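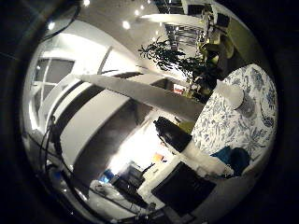

May 2, 2019. Second entry on the cover fabrics, carried on from the Senmont trial. The question is still which of the two cloths to put on the seating in the long room, and how each behaves under ordinary use. Senmont cloth was dealt with in November and the results are in the previous book. Today is the Gerlach print only: white ground, blue-grey leaves and flowers, with a white cup standing on it for the static load part. The cup went near the upper edge, where the surface is still fairly level. Ceiling lights on for the whole session, as daylight through the square panes is too uneven for judging shade.

Sample ref. 1494. Washed twice at 40 before fitting, dried flat, not ironed. Fitted by hand and pinned underneath.

Fit. Pulled evenly on the long side. On the short side the cloth wants to creep towards the corner and had to be re-pinned. Seam allowance as cut is too mean; add 10 mm all round on the next one. Weave is closer than the Senmont and frays less at the cut edge, though it also gives less over a curve.

Static load. Cup filled to a fixed mark, left for half an hour, lifted straight up. Ring impression visible to the fingertips, hardly visible to the eye. Gone by the time I had written up the fit notes. Repeated with the cup empty, no impression found.

Rub test. Dry cloth pad, 814 strokes on an offcut, same pressure as before as far as I can manage it by hand. (Stopped at 814 because that is where the Senmont piece started to pill and I want the two to be comparable.) Gerlach shows slight fuzz on the white ground, none on the printed areas. Print has not lifted. Pad picked up a faint blue tint, so loose dye is still coming out after two washes. Wash a third time and repeat.

Shade. Under the ceiling lights the blue-grey reads greyer than on the supplier's card. Held an offcut against the yellow-green cabinets and it is acceptable, a little cold. Card and cloth do agree outside in daylight. Anyone choosing from the card should be told this.

Spots. Tea, cold, on an offcut. Blotted at once: faint edge left. Blotted after some 10 minutes: clear brown edge, mostly out with plain water, the rest out with Clusetti soap at the usual dilution. Soap left no ring.

Marking pen from Drastis does not wash out of this cloth. Use chalk.

To do:
- third wash, repeat rub test on a fresh offcut
- recut short side with the wider allowance
- ask Gerlach whether the print comes on the heavier base
- move the plant before the next fitting, leaves get in the way of the pins
- try the same cup on the Senmont offcut, no static load figure was taken in November

Offcuts are in the flat drawer, labelled in chalk on the back.

Last updated: after third wash booked, results not yet in
Contact the workshop | © Drastis Workshop Notes | Back to top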